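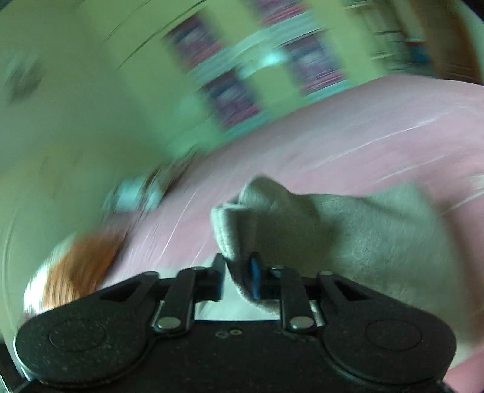 Old Sheets, Dish Towels and Other Cloth I Can't Throw Out

I have a shelf in the hall closet that my family calls the rag museum. Everything on it used to be something else (a pillowcase, a flannel nightgown, half of a tablecloth from my mother-in-law) and I use every bit of it. A few of you asked in the comments under the jam jar page how I keep it from turning into one big heap, so I finally sat down and wrote out my habits. They're in no special order!

Tear it, don't cut it

Plain woven cotton tears in a beautiful straight line. Snip an inch into the edge, take one side in each hand and pull like you mean it. You'll get some loose threads along the tear, so pull those off right away or they'll wrap themselves around everything in the next wash. I learned the hard way about the threads – they got into the washer filter and it took me most of an evening with tweezers to get them back out.

Knits won't tear for you, so T-shirts need scissors. Cut off the hem, the collar and the seams under the arms first, then open up what's left. Flannel tears, but it sheds fluff like a cat, so do it on the porch.

Sizes I use

For years I made rags in whatever shape I felt like that day and then could never find one that suited the job. Now I do three sizes and that's plenty. Small squares as big as my hand for shoe polish and oil and other things I'll throw away after. Dish towel size for windows and counters. And long strips, a couple of inches wide, which I'm going to go on about in a minute because I love them.

The long strips

A worn sheet usually goes thin down the middle and stays perfectly good at the sides. I tear those sides into strips the whole length of the sheet. They tie up tomato plants without cutting into the stems. They hold a rolled rug closed in storage. I wrap one around the handle of the cast iron pan, and I tie up the newspapers with them too. My neighbor Kamala Shenoy braids hers into chair pads, and I've got two of them on the kitchen chairs now, a bit lumpy and very comfortable.

If your strips come out wrinkled, press them with a damp cloth before you roll them up. Roll, don't fold! A folded strip will knot itself up in the basket the moment you close the door. I pin the end of each roll with a clothespin, and the old wooden kind with the spring is better than plastic, which snaps in the cold months.

Turning a sheet sides to middle

My grandmother did this with every sheet in the house and I thought it was the saddest thing I ever saw. Then I priced new percale. So, if the middle is thin but hasn't gone into a hole yet:

Fold the sheet in half lengthwise and mark the fold with a pencil at the top and bottom.
Tear straight down the center.
Swap the halves, so the two outside edges meet in the middle.
Sew those edges together, flat, overlapping them by a quarter inch. A zigzag stitch is fine.
Trim the thin parts that are now at the outside and hem them.

You do feel the seam the first few nights. I put these on the guest room bed (sorry, guests) and on the fold-out couch. One of mine ended up 62 inches wide after trimming, so measure your mattress before you get going, and if it comes out too narrow for a bed it makes a very good picnic cloth.

Getting the smell out of towels

Dish towels that smell sour when they get damp have usually got soap and grease built up in them. More detergent makes it worse. I soak mine in the hottest tap water with half a cup of washing soda for 90 minutes, then wash as usual with half the detergent and no softener at all. Softener coats the threads and a coated towel just pushes the water around the plate.

Please don't dry them on the oven door with something greasy roasting inside. I did that all one October and couldn't figure out why my clean towels smelled like chicken.

Oily rags

A serious one. Rags with linseed oil or wood stain on them can heat up by themselves and catch fire, and a wadded pile in a trash can is the worst place for them. Lay each one out flat by itself outdoors, away from anything that burns, until it's completely dry and stiff. Then follow whatever your town says about getting rid of them. I never wash and reuse those. Kitchen oil on a rag can do the same thing in a hot dryer, so if one still feels greasy after washing, I hang it on the line.

Sorting by fiber

Keep cotton and linen in one basket and anything with polyester in another. Polyester is hopeless for drying but it's nice for dusting, and it makes good stuffing for a draft stopper. Not sure what you've got? Put one drop of water on it. If the drop sits there looking at you, that piece goes in the dusting basket.

Wool I keep apart altogether. An old sweater that's been through a hot wash by mistake makes wonderful pot holders, two layers thick, with blanket stitch around the outside. Mine get used daily and I've only scorched one.

Buttons and elastic

Before anything goes into the rag pile, off come the buttons, the zipper and any elastic that still has some snap. Thread the buttons from one shirt onto a bit of string and tie it, so you've got a matching set later. I dropped my button tin down the basement stairs last winter and there must have been 3000 of the things (it felt like it!), and the sets on strings were the only ones I could pick up without swearing.

What I don't keep

Anything that's had bleach spilled on it, as the cloth goes weak and crumbles in the wash. Terry cloth that's worn down to the backing. Stretchy sheets where the elastic corners have gone gummy. And T-shirts with a big rubbery print on the front, though you can cut around the print and save the back.

The animal shelter out by Drurnholm takes old bath towels, and they like them large, so I don't cut those up. Call your own shelter before you load the car, as some won't take pillows or fitted sheets.

One from a reader

Nayeli Ibarra wrote to say she keeps a damp cotton rag in a zip bag in the freezer for bumped knees and insect bites. It goes cold fast and bends around an elbow better than an ice pack. I tried it after I walked into the closet door and I've had two in there ever since, next to the peas.

Next time I want to do stains, mostly berry and candle wax, so send me your worst ones.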